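Warkerari Evening School
Household Skills, Part B – Handout for Unit 2
Clearing and sorting a table after guests
June 2018

What you need for this unit: one table with a cloth or a blanket on it, some used cups and bottles, two bags and a damp sponge. Please read pages one to three before you come, because we have not so much time for theory in the room.

2.1 Why we start with the table

When guests are gone, most people begin in the kitchen. They fill the sink, and then they discover there is no place to put the things which are still on the table. In this course we do it in the other direction. The table is cleared first, the sink comes second, the floor comes at the end.

A table with a blanket on it needs more care than a bare one. The weave takes up liquid quickly, and a drop of sweet juice can become a sticky place which you find only on the next day. So the first task is to look at what is lying down. A cup or bottle on its side may still have something inside.

2.2 Look before you lift

Give yourself a short moment to look at the whole table. Try to put every object in one of these groups:

Group A – cups
Group B – bottles with a cap or a label
Group C – thin plastic, wrappers, bags
Group D – everything that stays on the table

On the purple blanket we have a big dark patterned cup, three frosted ones, a small drink bottle and a crumpled piece of clear plastic, all lying down. Groups A, B and C are all there. The blanket itself is Group D. 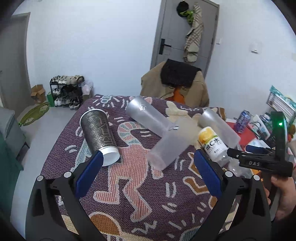 Nwachukwu asked if it would be faster to take the four corners of the blanket and carry everything to the kitchen in one bundle. It is faster, yes, but whatever is left in the cups goes into the cloth, and then you have a washing job also. With dry paper plates only, you can do it.

2.3 The cups

Take the biggest cup first. It gives you a place for the others if they have the right shape to go inside. Hold the cup by the wall, with the fingers away from the rim, and turn it upright slowly above the table before you move it sideways. Frosted cups are difficult in one point: you do not see well through the wall if there is liquid at the bottom. Tilt them toward you and look in from the top.

Stack only cups of the same kind. A stack of mixed cups stands badly – we tried it in November with the other group and had to wash the floor two times.

If you want to use the cups again, keep them apart from the beginning. Written names on cups are useful when there are many guests.

2.4 The bottle

Bottles are taken one at a time. The steps are:

1. Check that the cap is closed. If the cap is missing, hold your free hand under the neck.

2. Grip the bottle at the middle, on both sides, where the label is. Press evenly. Thin plastic gives way when you press on one side only, and the liquid comes up. The vitamin C drink on our table is a 450 mL bottle and has a large white label, which covers most of it. 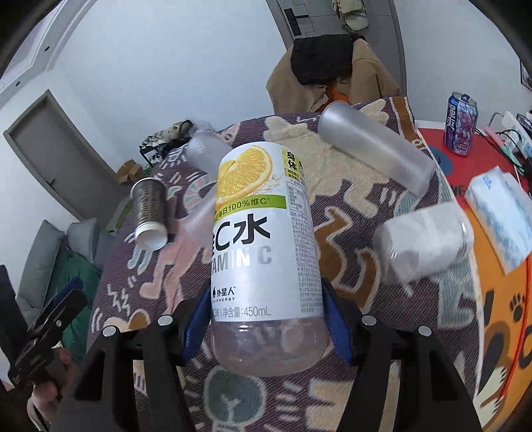

3. Lift straight up, and move it away from the blanket before you tip it or open it.

4. Empty the rest into the sink. Rinse one time with cold water.

5. Remove the label if your collection point asks for this. In Wirnholm they do, in Nikel they do not. Read the notice on the container.

2.5 Homework

Clear one table at home in the order A, B, C and write down which step took the longest. Half a page is enough. Bring it to Nnamdi Amadi in room 126 before Unit 3, where we continue with the blanket: shaking, spot cleaning and folding.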